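Tiltavham Shared Workshop
Build Your Own Arm, evening course
Notes for session 4: practising the pick in simulation

Right, last week we got the shoulder and elbow bolted up, and I know most of you are itching to switch the thing on. Bear with me! Tonight is all laptops. Bring a charger, because the sockets along the back bench are still dodgy and the extension lead only stretches so far.

We're using the Evley kitchen for the simulation work. I like it because it's the sort of room your arm might end up in, with cupboards to bash into and a worktop at a fixed height. Load it, put the arm by the counter and leave the lighting alone (it slows the older laptops to a crawl and does nothing for the exercise).

The job is to get hold of the jar from the top and hold it just clear of the worktop. Go slowly on the last bit. Most of the bad grabs I've seen came from people driving the hand down and sideways at the same time, so get yourself over the lid first, then come straight down. Close the fingers, wait a moment, lift.
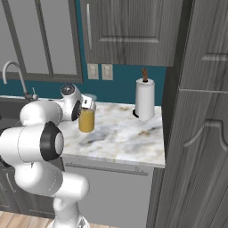 Nowicki reckons all this is a waste of an evening and you learn more from ten minutes of knocking real jars over. Fair enough, and I did learn that way myself, but I also went through 2 wrist motors doing it and they aren't cheap. A crash on screen costs you a click on Reset.

When you've got a hold you're happy with, save the joint angles. Write them in your notebook as well, please, as the shared drive has eaten people's files before. Then try the whole move again at 75 per cent speed and see if the elbow still clears everything. Mine swung wide the first time I tried it and went straight through a cupboard door, which the software cheerfully allowed. Turn collisions ON in the Brindeteck panel before you start. It's off by default, goodness knows why.

For next time:
Bring your saved angles, on paper and on a stick.
Finish the wiring on the wrist if you haven't already. Leave some slack at the elbow!
Read page 9 of the build booklet, the bit on end stops.

If your arm hums when it's standing still, don't fiddle with it at home. Bring it in and we'll look at it on the big bench before we start.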